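A Day in Barnton, Squeezing Things

The Borden open day runs once a year, in January, in a building in Barnton that used to make filing cabinets and still has the carpet. I drove 2 hours to get there because our shop has been arguing about grippers since the summer and I had lost the argument on paper. I thought I might win it in person. I'm writing this up for the people who asked, and for the one person in purchasing who asked twice.

Doors opened at nine. At nine there was a line and a man with a box of lanyards, and the lanyards had all knotted themselves together overnight in the manner of lanyards. We got in at twenty past. Coffee was in the hall on the left, and it was coffee in the sense that it was brown and you could hold it.

The main floor was set up in bays, each one with an arm, a table and somebody in a fleece. Borden doesn't make arms or grippers. They integrate other people's, and once a year they line up whatever they have on hand and let visitors drive. No slides in the bays, no lead scanner at the entrance, and if you want to pick up a lemon with a parallel jaw forty times in a row, they will keep handing you the lemon. I respect that enormously.

I should say what I was after. We handle short runs of odd stuff: bagged hardware, fabric samples, little bottles, trays that were designed by someone who hates corners. We have a suction setup which is excellent on anything flat and sealed and has a nervous breakdown on anything else. The question back home was whether to go to a two-finger hand with a wrist camera, go to a soft gripper, or keep the suction and change the customers.

First bay: the Ernstead two-finger. This is the one I'd been told I was being sentimental about. It's heavier than I expected and the cable comes out of the side at exactly the place where you'd want to put your hand if you were guiding the arm around. I caught it with my sleeve both times I took the arm over by hand, and the woman running the bay said everybody does, in the tone of somebody who had been saying it since January of some earlier year. The grip itself is lovely. You set a width and a force, it goes there, it stops. It picked up the bottles. It picked up the bagged screws if you came in from above and pinched the seam. On a folded cloth it did what every two-finger hand does, which is gather a little tuft and look pleased, and then you have one corner in the air and the rest of the cloth thinking it over.

Force goes in steps on the pendant, and the low end is where it gets interesting. At the lowest setting I could hold my own finger in it and feel more or less like I was shaking hands with a shy person. One notch up and it would keep hold of a paper cup. Another notch and the cup was an art project.

I stayed there too long and had to be encouraged along.

Second bay: Vương. I had only known them for their controllers and had no idea they were doing hands at all. Theirs has slimmer fingers and swappable pads, and the pads come off with a twist, no tools. You can do it while talking. I know this because the guy did six changes while telling me about his commute. The fingers close faster than the Ernstead's and with a noise I didn't like, a sort of dry click at the end, but in the pick test it was quicker by a margin that even I could see. It was worse on the bottles. They wanted to spin. With the ribbed pads they spun less, and with the foam pads they didn't spin, and with the foam pads it also couldn't let go of a piece of tissue paper, so there you are.

The wrist camera is where I changed my mind about something. I'd assumed that the view from the wrist was a nice extra, something you'd glance at when the pick failed. In the third bay they had a setup where you taught the arm by hand controller while looking only at the wrist view on a monitor, with your back to the table. It's horrible for the first ten minutes. Your fingers are always in the bottom of the picture, like your own nose, and any time you tilt up to go somewhere else you lose nearly all of the table and you're looking at the building.
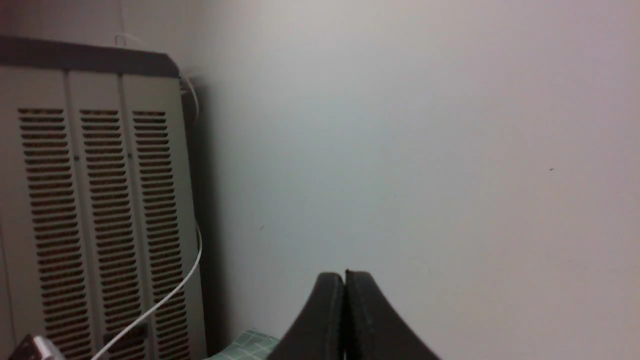

After the ten minutes something settles and you begin to use the fingertips as your ruler. You know how far apart they are when they're open, so anything that fits between them on the monitor ought to fit between them on the table, provided you're down at the right height. Height is the catch. One camera on the wrist gives you a very confident picture of where something is left and right and almost nothing on how far away it is. I drove the fingers firmly into the tabletop twice. The arm stopped itself, flashed an amber light and waited for me to apologize to it.

Then they switched on the second view, a fixed camera looking across from the side, and it was like being given my glasses back. I could see the gap under the fingers. I did the whole tray, slowly, with one bottle on its side at the end, and I was as proud as a person can be of putting bottles in a tray. My advice to the purchasing department is that the line in the quote for the fixed camera, the one we crossed out, needs to be uncrossed.

A word on lighting. The third bay was near the windows, and around eleven the sun got in and the exposure on the wrist view started hunting up and down whenever the arm swung toward the light. The fleece in charge locked the exposure and it quit. I asked whether that was in the manual. It's in the manual, he said, on the page after the one people stop at.

Lunch was sandwiches. I had the egg. There was a talk during lunch about total cost of ownership, and I sat where I could see the door.

In the afternoon they ran what the schedule called the Comparison, with a capital letter, and it was the reason most of us had come. Same arm, same table, same mixed bin, one gripper after another, and they let each hand work through 300 picks with the running tally on a big screen. It took ages. People drifted off to look at the conveyor and came back. A few of us stayed for the whole thing, standing with our arms folded like fathers at a swim meet.

I'm not going to print the tallies, partly because Borden asked us not to, and they're right that a bin of lemons and hardware bags in one building in Barnton doesn't tell you a lot about your bin. I can give you the order I'd put them in for our stuff. The Ernstead dropped the least. The Vương finished soonest and dropped a bit more, nearly all of it bottles. The soft gripper, a silicone thing from a maker I hadn't heard of and whose card I've already lost, was wonderful on the lemons and the bags and lost its nerve over anything thin. It also had to be inflated by a compressor under the table that came on with a cough every few minutes, and each time it did, the man next to me flinched. By the third hour I was flinching for him.

What surprised me was how much of the difference came from the approach and how little from the hand. Somewhere past the halfway mark of the Vương run, they changed the pre-grasp height by a hair because it was clipping the rim of the bin. The drops on the bags pretty much dried up. You could hear the folded arms unfold. If they'd done that from the start I might be writing you a different order, and I said so on the feedback form, in capitals.

The controllers were at the far end and I only gave them half an hour, so weigh this accordingly. Vương's is the one we already have, one generation on. The menus have been rearranged so that everything I know how to find is somewhere else. Jogging is smoother. There's now a dedicated button to open and close the gripper, on the side under your thumb, and I would pay real money for that button. The Ernstead hand will talk to it, I was told, through an adapter box. I asked to see the adapter box. It exists. It's about as big as a sandwich and gets warm.

Questions I had written down and got answers to: yes, you can swap the fingers on the Ernstead for longer ones, and you lose force at the tip when you do. Yes, the wrist camera can be mounted on the other side if the cable's in the way, but then the calibration wants doing again. Replacement pads for the Vương come in packs of 4, and the foam ones are the ones that wear. The demo units in the second bay had been through 400 cycles that morning on one set of foam and the corners were already going shiny. Pad wear isn't in our spreadsheet at all. It should be.

Questions I'd written down and got a smile to: price, lead time.

So, for the argument at home. I still want the Ernstead. I want it slightly less than I did, and I now want the side camera more than I want either hand. If money decides it, the Vương with the ribbed pads and someone patient setting the approach heights would do us fine for everything except the bottles, and the suction can keep the bottles, it likes them. The soft gripper I'd look at again if we ever take on fruit.

Borden will lend a demo hand for two weeks if you fill out a form and promise to send back all the screws. I have the form. It wants a signature from somebody with a budget.

Parking is free but the lot slopes, and the exit onto the main road after four o'clock is its own open day. Bring a sandwich if you don't like egg.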